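Stoston Open Day Recordings

Data card, first release, November 2018

Summary

These recordings were made at the Stoston open day, where the Jallholm workshop ran its Fanine arm for visitors. The arm was driven by hand from a desk beside the bench. Anyone who came in could take a turn after a short introduction. The set holds 36 runs from 15 visitors, plus 14 runs by workshop staff for comparison.

What is in each run

One folder per run, with the wrist camera frames, the joint log and a plain text note. The note gives the task, who was driving (visitor or staff) and how the run ended. Visitors are not named anywhere in the files.

The wrist camera sits very close to the work. Expect part of the view to be blocked in many frames, and expect blur whenever the driver moves quickly. Bright printed surfaces often wash out to white. We kept these frames in.

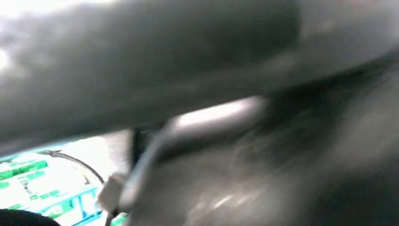
Bondarchuk wrote after trying the draft release that the fast stretches should have been dropped, and that a second copy without them would save everyone the same afternoon of work. We talked it over and left the runs whole. The file skip.txt lists the stretches Bondarchuk marked, so you can leave them out when loading.

Known problems

The clock on the desk machine was reset during the morning. Joint logs from before the reset run ahead of the camera frames, and the offset is in clock.txt.

Room lighting changed when the side door was opened — this happened often, as the door was the main way in. Exposure was left on automatic.

Staff runs were all made after closing, with the door shut. Keep that in mind before comparing them with the visitor runs.

Three visitor notes have no ending filled in. They are marked "unknown".

Use

Free for teaching and research. Please name Stoston and Jallholm if you publish anything based on the set. We do not recommend it for measuring how well beginners drive an arm, as turns were short and people in line gave the driver advice.

Changes

Draft: visitor runs only.
First release: staff runs, clock.txt and skip.txt added.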